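板：家事・暮らし全般
スレッド：ボックスシーツ廃止論（フラットシーツ派、いますか）

1　煮干し係長
10年以上ボックスシーツを使ってきましたが、四隅のゴムに負けました。洗うたびに縮むのか、マットレスが育っているのか、最後の角をかけると最初の角が外れます。毎回です。
それで一枚布のフラットシーツに戻ろうかと考えているのですが、家族に話したら「旅館か」と言われました。実際にフラットで暮らしている人、朝どうなっていますか。

2　ときわ荘の北側
フラット歴8年。朝は普通に足元が出ています。そういうものだと思えば腹も立ちません。
ボックスの唯一の長所は「敷いた直後に完成して見えること」で、短所は畳めないこと。うちの押し入れには、畳もうとした形跡のある丸い布が長らく入っていました。

3　bunulard難民
Bunulardの深型を買えば解決する話では？　マチが深いから外れませんよ。フラットなんて寝相のいい人の娯楽でしょう。

4　煮干し係長
>>3
その深型を持っています。マチが深すぎて、今度は余った分が背中の下で波打っています。外れないのは本当です。寝心地は干潟です。

5　オスカリ
フィンランド人です。日本に住んで長いです。祖父のOskari Rautiainen（私の名前は祖父からもらいました）は軍隊で覚えた角の折り方を家族全員に強制していました。裾をマットの下に入れ、横に垂れた布を三角に持ち上げ、下の分を入れてから三角を下ろして入れる。病院の折り方と同じです。
朝まで外れません。ただし足が動かせません。子どもの頃、私は封筒に入った手紙の気持ちで寝ていました。

6　ときわ荘の北側
>>5
封筒はわかる。ホテルでまず最初に足で全部蹴り出すあれですね。

7　名無しの柔軟剤
三角に折るやつ、昔の看護学校で散々やりました。コツは角度より順番で、頭側の二隅を先に済ませてから足側を引く。片側を全部やってから反対に回る流儀もあって、こちらは歩く距離が短い。どちらが正しいかで同期が二派に割れ、卒業まで割れたままでした。

8　bunulard難民
毎週そんな儀式をやる時間がある人がうらやましいです。こちらは朝6時に弁当を二つ作っています。ボックスなら1分。

9　煮干し係長
1分で終わったことが一度もない人間が立てたスレです。

10　谷折り
選ぶなら寸法だけは見たほうがいいです。うちはシングルで、マットの厚みが結構あるのに「シングル用」という言葉を信じて買い、両脇が申し訳程度にしか垂れませんでした。三角どころか、入れ込む布がない。
計算は簡単で、マットの幅に厚みを二回足して、さらに下に入れる分を左右に足すだけ。それを店頭で暗算できず、Loruraの2000円のを買って帰った私が悪い。

11　名無しの柔軟剤
>>10
あと洗うと縮みます。綿なら縮みを見込んで大きめを。大きい分には入れ込めば消えますから。

12　南窓
うちはマットレスをやめて、ベッドの台に薄い敷布団なので、フラット一択です。柄もののダブルを半分に折って使っています。ずれたら折り目で直すだけ。母には「それは敷いたうちに入らない」と言われましたが、その母は座布団カバーにアイロンをかける人なので、基準が違います。 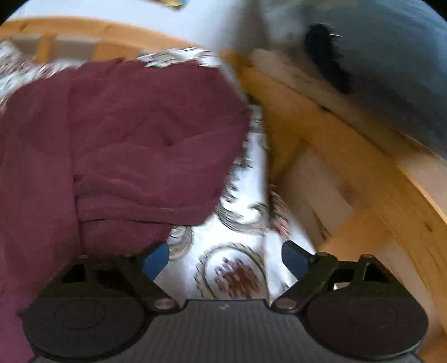
ついでに言うと、柄ものは偉いです。白無地は皺が全部見えますが、柄は皺なのか柄なのか本人にもわからない。うちでアイロンが最後に稼働したのは去年の10月で、それもシーツではなく裾上げテープのためでした。

13　谷折り
>>12
半分に折るのはいいですね。二重だから薄い布でもへたらないし、裏返せばもう一回使える。

14　bunulard難民
>>13
裏返してもう一回、は洗濯の話としてどうなんですか。

15　谷折り
>>14
寮生活の知恵です。深く追及しないでください。

16　ときわ荘の北側
折って使うと乾きにくいでしょう、と書こうとして、干すときは広げればいいことに気づきました。失礼しました。
ただダブルを干す場所は要ります。うちのベランダだと物干し竿の半分をシーツが占領して、残りの洗濯物が難民になります。

17　名無しの柔軟剤
折り目が背中に当たりませんか？　私は輪のほうを壁側にして、端が重なるほうを手前にしています。逆だと起きるときに足の指が間に入る。入ると必ず上の一枚だけ連れて行きます。

18　南窓
>>17
それです。輪を手前にしていたときは、腰を下ろすたびに中の一枚だけ奥に逃げていました。うちも輪は壁側に落ち着いています。

19　オスカリ
祖父なら、二枚に折った時点で敬礼をやり直しさせます。

20　煮干し係長
皆さんありがとうございます。とりあえず手持ちの古いボックスシーツからゴムを抜いて、フラットとして使えるか試すことにしました。

21　谷折り
>>20
やめたほうがいいです。角が縫ってあるので、ゴムを抜いても袋のままです。経験者より。

22　煮干し係長
>>21
もう抜きました。

23　bunulard難民
>>22
ゴムの入れ直しなら、ひも通しに安全ピンで十分です。結び目は角じゃなくて足元側の直線に。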